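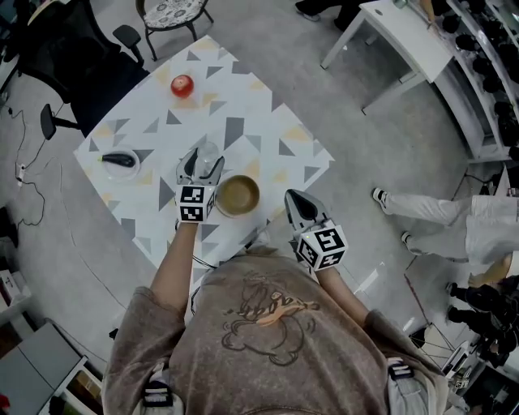 Prellska 146 padded sleeve: your questions

Is it waterproof?
No. The listing at Rollonside used to say so. The fabric sheds drizzle, but the zipper doesn't.

Will my tablet fit?
Measure it first. "Universal" is the maker's word and I wouldn't lean on it. With a thick cover on, expect a fight.
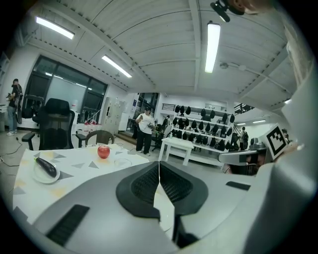 Two black finger pads, closed together.

Does the padding protect against drops?
Maybe from a couch. I've seen no test results, only the word "rugged."

What about the five-year warranty?
It leaves out zippers and seams, the two parts most likely to fail. Keep your receipt anyway.

Who answers these?
Katia Martinelli, returns desk.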